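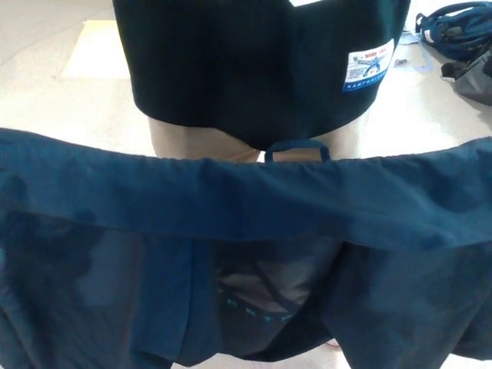
Alby Prendergast sorts workwear for Prinda, a small resale and repair shop, and spends most of his day reading labels. We spoke at his bench on 2019-02-23, between two deliveries.

His first check on any pair of trousers is the waistband. "Hold it up by the waist, both hands, and let the legs drop. If the band has been stretched it ripples, and pressing won't take the ripple out." He looks next at the loops, pulling each one sharply upwards. A loop that lifts at one end goes to repair, a job he puts at four minutes on the machine.

Labels take longer. The word he is most often asked about is "Sanforized", which on older and reproduction garments is sometimes printed on a paper or cloth label along with the maker's artwork. It refers to a mechanical process: the cloth is compressed lengthwise before it is cut, so that little shrinkage is left in it. "People think it's a brand. It's a treatment. A shirt can have it and the trousers from the same maker might not."

Untreated cotton is another matter. Prendergast soaks a test piece at 60 degrees, dries it flat and measures it again. He keeps the results in a ledger under the supplier's name — Trasero and Yang fill most of the pages at present — and will not quote a leg length until the entry is made. Treated cloth is washed at 30 and hung by the hem.

Dark colours are stored apart from one another where space allows. "Navy and black look the same under a bad lamp. I've sent out a black jacket with navy trousers as a set, and it came back." He now checks pairs against a white sheet near the window.

Stock is listed through Cideo, whose form has no field for shrinkage. He types it into the notes. The shop has asked for a proper field since October.

"Inside leg, waist, rise, then the label," he said, and went to sign for the second delivery.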